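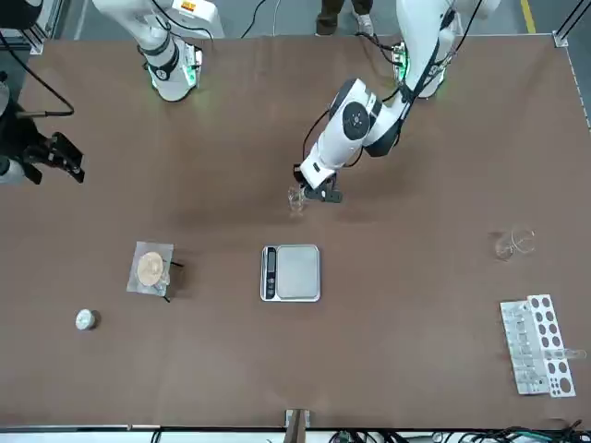 ## Fuladska parallel gripper, black

A two-finger parallel gripper for benchtop arms, sold singly or as a pair for people who enjoy twice the cabling. We tried it against the Vainio on lab glassware, mostly small beakers, which have a way of making expensive equipment look clumsy.

**What's in the box**

- Gripper body with fingers fitted
- Cable and wrist clips
- 4 spare finger pads
- A manual that Siv Nyberg has read, so you can ask her

**How it compares**

| | Fuladska | Vainio |
|---|---|---|
| Finger travel steps | 4000 | 3000 |
| Holds a small beaker | Yes | Yes, firmly |
| Picks up tweezers off a flat table | With patience | With language |
| Works with Orngate controller | Yes | Needs adapter |

The Vainio closes faster and would be our pick for boxes, tins and anything else that doesn't shatter. For glass, the Fuladska's softer close wins. Nelli Ahonen ran both for seven days and prefers the Fuladska, though she'd like the cable exit moved to the other side, and has told the maker so more than once.

**Before you order**

Check your wrist flange. The bolt pattern is the older Ruline one, and the adapter plate is sold separately, as adapter plates always are. Set the closing force low for your first run and use a beaker you don't like.

Ships from our Ballarat store. Page updated 8/29/24.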